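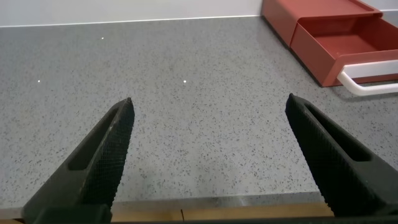 Two-finger gripper with textured inner faces, near an open drawer on a speckled countertop.

The Dirklow drawer protocol is a set of rules for testing how well a robot arm opens and closes a small drawer. It was drawn up at the Sonditz robotics laboratory and is used by several groups that share recordings of household manipulation tasks. The current text is version 7. The protocol covers the layout of the work area, the starting position of the arm, the number of trials, and the way results are reported.

Layout

The rules call for one drawer unit on a level surface, with its back toward a wall. Other objects must be removed before a trial begins. The surface may be of any material, but it must be the same for a whole series. Early versions required a matte gray mat under the unit. This was dropped in version 4, when several groups reported that the mat slid during pulling.
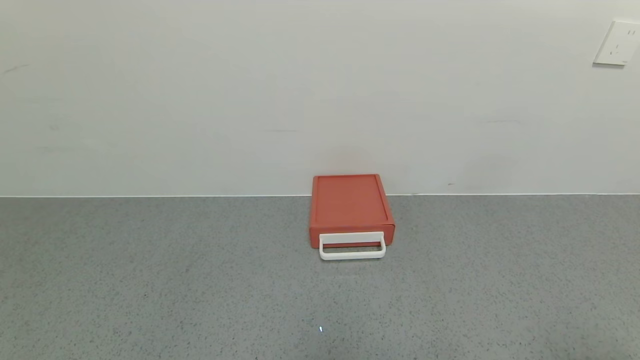

Drawer unit set against a wall.

Handle choice is treated in a section of its own, as it has a large effect on scores. The protocol sorts handles into knobs, recessed grips and loops, and results from different types may not be combined. A wide loop in a color unlike the drawer front, such as a white handle on a red unit, falls in the third group and is listed as high contrast. Loops that hang lower than the drawer itself are marked with the letter L, and the report must state whether the fingers close on the bar or hook behind it.

Trials

A full series has 500 trials, split evenly between opening and closing. An opening trial counts as a success when the drawer has moved at least two-thirds of its travel and the unit has stayed in place. A closing trial ends when the drawer front meets the housing. The operator may stop the arm at any time, and a stopped trial is recorded as a failure. Finger pads are inspected before each series, and worn pads are replaced or noted in the log.

Reporting

Failed trials must be kept in the published set. The first shared collection, known as Brirkel, held 548 recordings, including practice runs that version 5 later excluded. Breathnach, a companion rule set, applies the same reporting format to cabinet doors. It differs mainly in its limits on arm speed and in requiring 2 operators for heavy doors.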